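We use cookies to remember your settings. Accept / Manage

Tristent recipe cards

Hi! I'm Nyokabi and this is the data card for Tristent, a pile of 2713 handwritten recipe cards that I've been typing up in the evenings. Most of them came from one estate sale in Prurnberg, in shoeboxes, and the rest turned up when people heard I was the person who wanted old recipe cards (word travels fast, and so do casseroles).

## What you get

One big CSV file called cards.csv, plus a folder of plain text files with one card each. The text files are there for people who just want to read. If you want to sort or search, use the CSV.

The columns are:

- card_id: my own number, in the order I typed them
- title: copied as written, spelling and all
- body: the recipe itself, line breaks kept
- credit: whoever the card says it came from, like "Aunt Dot" or "church"
- course: my guess, so argue with me if you like
- notes: anything scribbled on the back or in the margin

I left the spelling alone in the first three text columns. There are nine ways to spell "zucchini" in here and I love every one of them. If you need clean spelling, Jianguo Xie wrote a little script that makes a second column called title_clean and doesn't touch the original.

## Measurements

Oh boy. A lot of these cards say things like "butter the size of an egg" or "a slow oven." I did not turn those into cups or degrees. I tried it for a while in February and kept making stuff up, so I went back and undid all of it. When a card gives a real number I kept it exactly, even when it's clearly wrong — there is a pound cake that asks for a cup of baking soda, and please don't bake it.
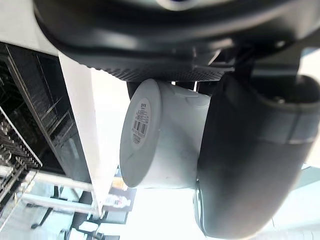

Fractions were the other headache. Some writers put 1/2, some put ½, and one person wrote "half" every single time. I changed all of those to 1/2 so the search works. Nothing else in the body column was changed on purpose.

## Missing and messy stuff

There are 194 cards with no title. I left the field blank instead of naming them myself, although Sarahí Mendoza has been sending me suggestions and some of them are very good. About 600 cards have no course, mostly sauces and pickles and things that could be either a salad or a dessert (there's a lot of gelatin in here, folks).

Duplicates are still in. If two people wrote out the same fudge, you get the fudge twice, and the small changes between copies are my favorite part of the whole set.

Last names and phone numbers in the credit column are replaced with [removed]. If I missed one, please tell me and I'll fix it that night.

## Using it

Go ahead and use it for whatever you want, school projects and cookbooks included. A mention is nice. Shuzhen Xiong checked most of the pickle section against the cards, so mention her too!

Last updated 7 December 2023.

Contact | © Tristent recipe cards | Back to top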